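The Long Way to Lyons, and Other Things I Put Off

I have been meaning to write about letters for ages, the paper kind, and it took an actual letter to get me going. It came from my cousin Sointu Lahtinen, four pages on both sides, and I read it standing up in the hall with my coat still on.

We started writing to each other the winter she moved to Lyons. Phone calls were expensive then (or we thought they were, which came to the same thing) and neither of us liked the phone much anyway. I kept every one of hers in a suitcase. In February I finally got the suitcase down and sorted them by year, and yes, I numbered them – 732, if you include postcards, and I do include postcards.

What surprised me was how little news was in them. She'd go on for a page and a half about a neighbor's piano, or a coat she had nearly bought, and then the new job would get one line at the bottom. I love that. I'd forgotten all about the coat!
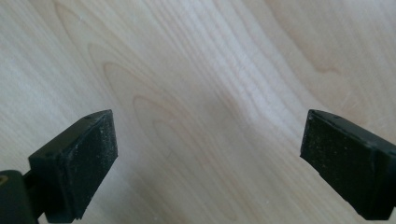

Veronika Wieser wrote to me after my last post that she had tried going back to paper and given up inside a month, as her hand cramped and she couldn't think of anything that hadn't already gone out in a text message. She wondered if you have to have started young.

I don't think so, Veronika, but I do think you have to lower the bar. My early letters were trying so hard to be interesting that I can hardly get through them now. The later ones are better because I was tired and just wrote down what was going on. Lunch, mostly. The weather, and who had been rude at the post office. If your hand cramps, stop in the middle and pick it up again tomorrow in a different pen. Sointu does this all the time, and
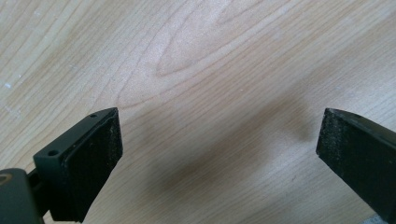
you can always tell where she left off, because the second half starts with an apology and then a completely different mood. One of them changes pens three times and ends in pencil.

As for paper, I've gone through a lot of it over the years and I'm not fussy anymore. I use a plain pad, unlined, with a ruled sheet slipped underneath so I don't drift uphill. I tried fancy stationery once and it made me so careful that I wrote two paragraphs about nothing and never mailed them.

I still owe her an answer to this last one. She wants to know what the kitchen smells like these days, of all things, and whether I still buy the same soap our grandmother did. I'll tell her at length.
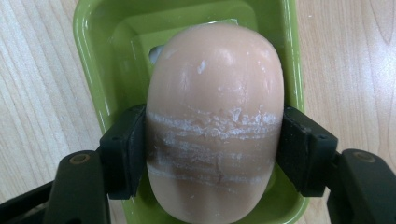 Peach soap and a bright green dish.

I've got as far as the date, 12th April, and "Dear Sointu," so the rest should follow after supper.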